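Notebook: Door task, student project, simulation track
Thursday, January 31, 2019

Carrying on from the last entry. The handle reader is merged and the old one is deleted from the branch. If you still have the old one in your local copy, pull before you run anything, or the two will fight over the same topic name and you will get door poses that jump back and forth between two conventions. I lost most of a morning to that.

State of things at the start of the session:

Base drives to the approach point. Fine.
Arms go to the ready pose. Fine, but slow.
Head camera points at the door. Fine if the head is level, see below.
Right gripper to handle. Works from the front, not from an angle.
Push or pull decision. Hard coded to pull.
Drive through. Not attempted.

The task sheet for the Nadar round asks for all of these in one run with no operator input after the start signal. It also allows the door to begin in any position, closed or ajar or open, and we have to report which one before touching it. Up to now we only ever tested closed. So the plan for the day was the state report, and the arm behavior only as far as it affects the state report.

Camera frames

The head camera is mounted with a roll offset in the new robot model. The Drolholm model file has it, ours did not, and when we switched over we inherited it without changing the image code. Everything in the head view leans. The door finder was written for doors with vertical edges. It looks for two long near-vertical lines with a short line joining them at the top, and in a rolled image it finds nothing, or it finds a wall corner and calls that a door with high confidence.

Two ways to fix it:

a) Rotate the image back using the head joint values before running the finder.
b) Drop the line finder and fit the door plane from depth.

I want (b) in the end. For now (a), since it is a short change and the rest of the pipeline stays as is. One warning for whoever touches this next: the rotation has to use the joint values with the same timestamp as the image. Using the latest values is good enough when the head is still and wrong when it is moving, and the error looks exactly like noise in the door angle.

The wrist camera is a separate matter. It has its own frame and does not care about head roll. It sees the fingers and whatever is past them. In a dark part of the room it gets very little, and the handle reader should refuse to answer there. At present it answers anyway.

Views saved during the session:

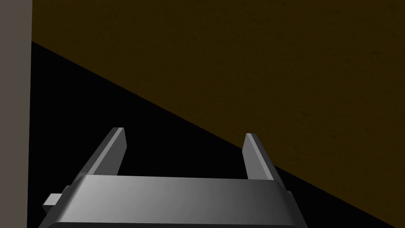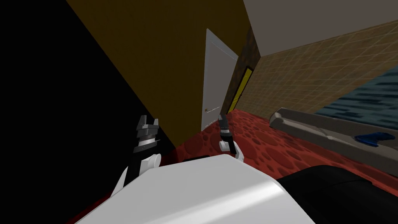
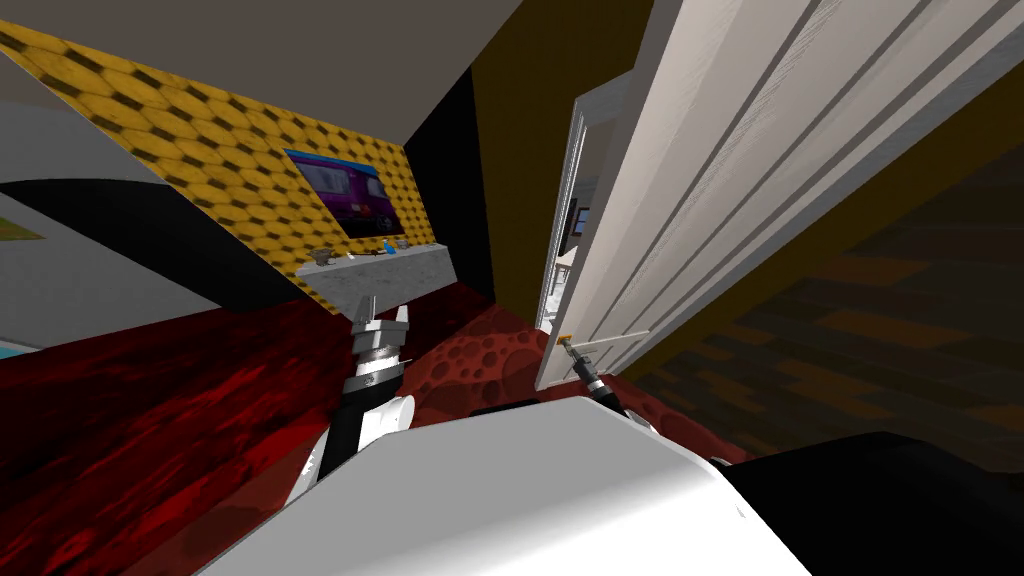 Same house model in all three, nothing gripped that I can see.

Entry by Nuanchan Ongart
Door task, simulation track

Notes on the saved views, in the order they are pasted.

First one is the gripper close up. What matters is how little is behind the fingers. Past the gap it is plain black, and the brown surface comes in on a diagonal with only a faint grain on it. The handle reader was run on this and returned a pose. It should return "no handle". I added a check on the image patch between the fingertips: if the contrast there is under the threshold, the reader returns nothing and the state machine asks for a new viewpoint. Threshold is a guess. I set it by hand and it needs a proper sweep.

Second one has both grippers up, with the white door beyond the right one. The line finder gets two candidates here. One is the white door. The other is the tall yellow panel next to the brown speckled column, which has a dark outline and so gives very clean edges. The finder liked the yellow one better. I can't tell from this view whether it is a door as well or something else, and neither can the finder, so for now I rank candidates by distance to the right gripper and take the nearest. That gives the white door. It is a hack and I have marked it as one in the code.

Also in the second view, the big black wall on the left. The finder treats the slanted line where it meets the brown wall as a door edge about as readily as a real one. After rotation it does even better at fooling it. Rejecting edges where one side is fully black gets rid of this. It may also reject a real door opening onto an unlit room, so it goes on the list of things to test.

Third one is the one I care about most for the state report. The white paneled door is open and there is a strip of the next room showing between the frame and the panel. The right gripper is near the silver handle. Old code says "closed" because it sees a door-shaped outline and stops thinking. New code takes the angle between the door panel and the wall plane, and calls it open above the limit. With rotation on, it reports "open". With rotation off it reports no door at all.

The grooves on the raised panels give a lot of parallel lines. If you run the finder on this view with the merge step disabled it will return several nested doors. Leave the merge step on.

The wallpaper is a nuisance. Honeycomb pattern, dark outlines on yellow, so the line finder spends most of its time there and finds nothing useful. Run time on this view is much worse than on the second. Limiting the search to lines longer than the minimum before grouping helped. I did not want to mask by color, as the Mernoswood layouts use different wall textures and we would be back here again.

Batch run

Started a batch over the house layouts with random door positions, random approach points and the rotation fix on. It went through 2,357 start states. Of those, 459 gave a wrong state report. I have only looked at the wrong ones in outline so far, but there are 2 groups that stand out.

Group one: door slightly ajar, reported closed. The panel angle is under the limit and the depth noise hides the gap. Lowering the limit moves the errors to the other side and real closed doors get reported as ajar. A second look from a different base position would probably settle most of these. The state machine already has a "new viewpoint" state for the handle reader, so we can reuse it.

Group two: door wide open, almost flat against the wall. The panel plane and the wall plane are close to parallel, so the angle is near zero again and the code says closed. This one is a plain bug in my logic. The angle needs to be measured about the hinge side, over the full swing, and not folded. I know how to fix it and had no time left.

What is left over is a mix. I did not sort it. The logs are in the usual folder with the seed in the file name, and any of them can be replayed on its own with the replay script. Please do not rename them, the script parses the name.

Arms

Did not plan to work on this but had to. The ready pose puts both grippers up in front of the body, and the left one takes up part of the head view. In the third view it sits right in front of the gray shelf. That is harmless for the door task. It will not be harmless in the Ultura task, where the things to pick up are on surfaces like that one, so the two tasks need separate ready poses. I made a copy of the pose file for the door task and lowered the left arm in it. Joint limits are fine. Self-collision check passes with the default padding and fails with the larger padding, so keep the default until somebody has looked at the elbow.

Right arm: the approach from an angle fails when the planner picks the elbow-up solution. It then has no room to come down on the handle and gives up. Seeding the solver with the elbow-down pose makes it choose that one most of the time. It adds a short delay at the start of each plan. Acceptable.

Body mesh: the white shell fills the bottom of the head view in every pose we use. The floor segmentation was taking the shell as floor in a few runs, I think because it is smooth and bright and has no texture. I now mask it with the robot model projected into the image. That mask also has to use matched timestamps. Same warning as above.

Lighting

There is a switch in the renderer config for ambient light and it was off. This explains the very dark walls, at least in part. I left it off. The round rules say lighting is set by the organizers and will not be told to teams in advance, so working in the dark case is useful. But run both, and write in the log which one you ran. Two of our older result sets have no note on this and cannot be compared with anything.

Code notes

Rotation fix is behind a flag, on by default. The flag goes away when (b) is done.
Contrast check is in the handle reader, threshold in the config file and not in the source.
Candidate ranking by gripper distance is marked HACK.
State report now publishes closed, ajar, open or unknown. The state machine does not handle unknown yet and will sit there forever. Kill it by hand.
The pull decision is still hard coded.

To do, next session

Fix the folded angle. Rerun only the failed seeds first, then the full batch.
Second viewpoint for ajar doors.
Handle "unknown" in the state machine with a timeout.
Sweep the contrast threshold in both lighting settings.
Ask whether the state report may be revised after contact. The task sheet says "before touching" and then two paragraphs later talks about a final report, and I read it both ways.
Somebody other than me should review the timestamp matching. I have stared at it too long.

The simulation machine was left running the left arm collision sweep. It writes to its own folder. Don't restart the renderer until it is finished, the sweep does not save partway.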